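Why do boats have sails?

A sail catches the wind and turns it into a push. When the wind is behind a boat, the sail fills like a bag and the boat moves forward.

Boats can also sail with the wind coming from the side. The air bends around the curved sail and pulls it along. A fin under the boat, called a keel, stops it sliding sideways.

No boat can sail straight into the wind. Sailors steer in zigzags, which is called tacking.

Old sails were made of cloth. Many new ones are plastic. 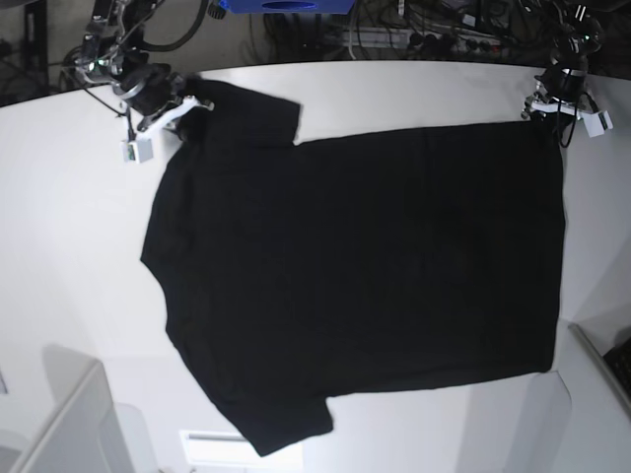
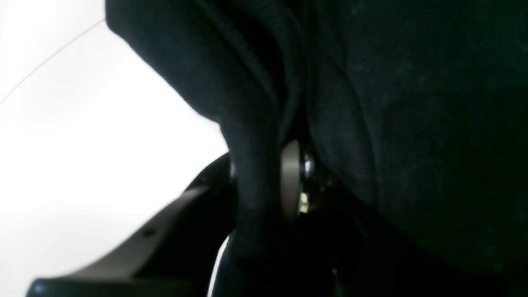

Dark fabric, spread out and close up.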